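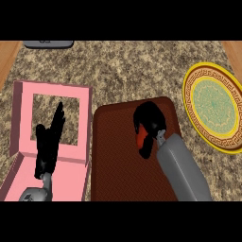
Section 4: Filing your quarterly sales tax return in Jondeo

I do mine with a coffee in hand, and it really is quick once your sales are in!

1. Open Returns and pick the quarter ending in April.
2. Type your taxable sales. Mine came to 3290 last time, so I entered 3290, no comma (Jondeo hates commas).
3. Check the county rate, then click Submit.
4. Save the receipt as a PDF.

Note: you get 48 hours to fix a typo, and after that you'll need an amended return.

Caution: don't click Submit twice. I did, and got 2 bills.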